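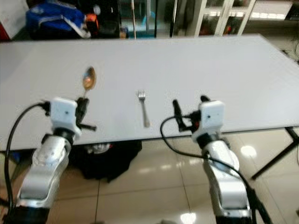 How I Compare Two Sets of Gripper Fingers on Thin, Flat Stuff

I get asked a lot how I decide which fingers to leave on a robot arm, and for a long time my answer was a shrug. I'd bolt on a pair, play with it for an afternoon, say "yeah, feels good" and move on. Then a month later I'd swap to another pair and say the same thing. So this is the routine I use now. It takes one afternoon per pair, plus a bit of tidying, and you end up with a page of notes you can read later without wondering what you meant.

My bench in Kindamstead has two arms at the front of a white table, each with a two-finger gripper. You can do every bit of this with one arm. I just like having two because a lot of household jobs need a second hand sooner or later, and because a finger that's great on the left can be annoying on the right for reasons that have everything to do with where your cables go.

The fingers I was comparing this time were the Jendeo soft pair and the Castillo narrow pair. The controller is a Vestby, which I'll complain about further down.

What you need

Two sets of fingers that fit the same gripper. A table that doesn't wobble. A spoon and a fork, ordinary ones from the kitchen drawer. Something flat and stiff like a board. A dish or two. A wrist camera if you have one, and a camera up high looking down at the table. Paper and a pen (I know, but I've lost more notes to crashed laptops than to spilled coffee).

Why cutlery? Well, it's mean! A fork lying on a table gives you hardly any height to grab. It's shiny, so cameras get confused by it. The weight isn't where you'd expect. If your fingers can pick up a fork by the handle and keep it from swinging around, they'll do fine on pens and most of the other skinny things people leave lying about.

Step 1: Set your closing force low and leave it there

Before I touch any object, I set the closing force to the same number for both pairs. On the Vestby it's a slider with no units, and I use 7. Yours will be different. Pick something gentle that still holds a pen, write it down, and don't fiddle with it halfway through because one pair is losing. I've done that. It ruins the whole afternoon and you don't notice until you're reading your notes in bed.

Step 2: Find the real height of your table

Bring the arm over the middle of the table with the fingers closed, and lower it in tiny steps until the tips just touch. Save that height. Now go do it again near the left side, the right side, and the far edge. If those heights are all the same, congratulations, you have a much nicer table than I do.

Change fingers, do it again. Please don't skip this one. My two pairs aren't the same length, and the first time I ever swapped them I ran the old height and pressed the tips into the table hard enough to trip the arm's safety stop. Nothing broke but I did make a noise.

Step 3: Lay out the spoon and fork

Put them down with the handles pointing toward the arms and leave a good gap between them, wide enough for an open gripper to come down without bumping its neighbor. I used to line them up perfectly straight, with tape marks and everything. These days I let them sit a little crooked. Real forks are crooked.

What I do care about is that both pairs of fingers get the same layout. Take a picture from the high camera before your first try, then match it by eye every time you reset. It doesn't need to be perfect, just honest.

Step 4: Do the handle grab

Come down over the handle with the fingers open, one on each side, and stop a hair above the table. Close. Wait a second. Lift to a hand's height, hold for a slow count, and set it down again.

I do 19 tries per object per pair. There's no science behind that number, it's how many lines fit on one side of my notepad. For each try I write one of three letters: G for a good clean lift, S if it slipped or swung, and M if I missed completely. If something weird happened I add a couple of words, stuff like "caught left edge" or "spun." Those couple of words end up being the best part of the notes, so don't be lazy about them.

The soft pair won on the spoon by a mile. The pads give a little, so a curved handle settles in and stays. The narrow pair got under things better, but the spoon kept rolling as it came up. On the fork they were much closer, and I'd honestly call it a tie with the narrow pair a touch quicker to line up.

Step 5: Tall, flat things

Once you've had enough of cutlery, try something upright. A thin board is perfect. The job here is to come in with one finger on each side, close on it evenly, and not knock it sideways on the way in.

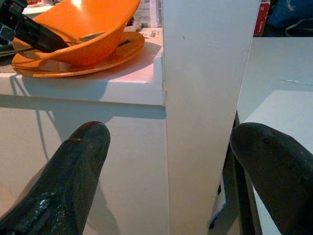 The trick is getting both fingers to touch at nearly the same moment. If one lands early, it pushes the board toward the other and you get a tilt before you've even got a grip. Watch the wrist camera and creep in slowly, nudging the whole hand left or right until the gaps match. I go by eye and I go slow. With the soft pair you get some forgiveness, and with the narrow pair you get none at all.

Also, pay attention to what's next to the board. A gripper is wider than you think, and on a cluttered bench the outside of a finger will find a table leg or a cabinet corner before the inside finds your target. I write "bump" in the notes whenever this happens, even if the grab goes fine afterward. Fat fingers get more bumps. It's a real cost and it's easy to forget when you're busy being pleased about the grip.

Step 6: Check what your camera can see past the fingers

I didn't have this step in my old routine and I wish I had. Open the wrist camera feed, open the gripper all the way, and look at how much of the view is just finger. Then close it and look again. Thick fingers can hide the exact spot you're trying to watch.

While you're there, check for glare. White tabletops, glazed dishes and anything metal will throw light straight back at you. I keep a bright orange bowl and plate on the cabinet beside my table, and they're handy for this: if the rim is blowing out to pure white, my exposure is too high and the fork is going to be a mess too. Turn exposure down until the bright spots shrink, then check you can still tell a dark finger from a dark table leg. You won't get both perfect. Pick the one that matters for your job.

Step 7: Sort out your cables

Move the wrist through its whole range, slowly, with your hand near the stop button, and watch the loop of cable coming off it. You want enough slack that it never pulls tight and not so much that it drags over the table and sweeps your fork onto the tile. Mine make pretty big loops. I've tried clipping them closer to the arms and every time I do, some corner of the range goes tight. Big loops it is.

A cable will also throw a shadow, by the way. If your software looks for dark thin shapes (hello, fork handle), a cable shadow looks an awful lot like one. Moving a lamp fixed it for me faster than any setting did.

Step 8: Swap and repeat

Change the fingers, go back to step 2, and run the lot again. Take a break first. I get sloppy when I'm tired, and whichever pair goes second gets the worst of me. If you can stand it, run the first pair a few more times at the end to see whether you've drifted. I do 5 extra tries on the fork, and if they look much different from the early ones I don't trust the day.

About that controller

The Vestby does its job, and the motion is nice and smooth. But it forgets the saved table heights if you unplug it, and the log stops quietly after 2,000 lines. No warning! I lost the tail end of a spoon run that way. Now I start a fresh log for every object, and the table heights live on a sticky note.

Which pair stayed on?

The soft ones on the left arm, the narrow ones on the right. I hold things with the left and do the fussy work with the right, so the mix suits me. If I had one arm, I'd go with the soft pair and put up with the bumps.

The pads do pick up dust, and once they're dusty they get slippery, so wipe them with a damp cloth and let them dry before each run. I'm going to try the same routine with a butter knife next. The handle is flat on both sides and I have a feeling the narrow pair might finally get its win.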